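I finally swam across the lake

Okay, I have been grinning since July and I still can't shut up about it, so you're getting a blog post. I swam the Kunora crossing! All 2,111 meters of it, from the boat ramp on the north shore to the campground beach, in open water, with weeds and waves and one extremely rude duck.

If you've read this blog for a while you know I came to swimming late. I was a runner until my left knee quit on me, and the first time I got in a pool as an adult I did a single length and hung on the gutter like I'd been shipwrecked. The woman in the next lane was Bukola Bassey. She watched me gasp for a bit and then told me to breathe out underwater. I'd been holding my breath the whole way down the pool! I was 41 years old!

So that was the beginning, and Bukola has been stuck with me ever since.

The winter was all pool work. We had lane time at 6 in the morning, which I complained about every single time and loved every single time. My main set was 3 rounds of 300 with a minute's rest, and for weeks the last round fell to pieces somewhere past the halfway point. My legs would sink, I'd start lifting my head to breathe, and then everything got worse. Lorena Jara, who coaches the masters group, had me swim with a pull buoy and then take it away and try to keep the same feeling. I must have done that drill a thousand times. One morning in March it clicked, and I got out of the water so excited that I walked into the wrong locker room. 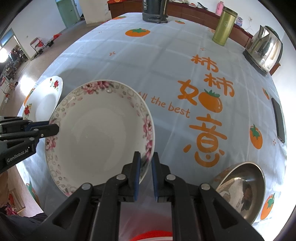

Open water was a whole different sport, though. The first time we went out to the lake I couldn't see my own hands and I panicked before I'd reached the first buoy. I flipped on my back and looked at the sky and thought about going home. Bukola just floated next to me and talked about her sister's new apartment until I was bored enough to start swimming again. I recommend this method to everyone.

By June I could swim to the second buoy and back without stopping. I learned to look up every eight strokes (I used to do it every four, and my neck was killing me), and I learned to pick something tall to aim for. At Kunora it's the water tower behind the campground. Buoys disappear the second there's any chop, but you can't lose a water tower.

And then the crossing! There were more people at the start than I expected, and I put myself way at the back on purpose. I let everybody go, counted to twenty, and walked in. The first stretch was beautiful, flat as glass, with the sun coming up on my breathing side. Then we came out past the point and the wind hit, and I swallowed so much lake. I'm sure I zigzagged. Linnea Lunde was out there in a kayak and she kept yelling "Left! Your other left!" which I could hear perfectly well and was too tired to obey.

I finished in just over an hour. My cap number was 885, and it was still on my arm in marker three days later, and yes, I wore short sleeves to work. Bukola beat me by eleven minutes and was already eating a peach when I staggered up the beach.

A few people have asked about gear. I wore a sleeveless wetsuit, borrowed, a little big in the shoulders. Put lubricant on the back of your neck, more than you think. I skipped one spot and had a red stripe there for a week. Bring clear goggles and tinted ones and decide when you see the sky.

Next up is the Divau river swim, which is longer but has a current helping you along. Lorena says I need to fix my left arm before then. We start again next week, 6 a.m., lane four if anybody wants to come!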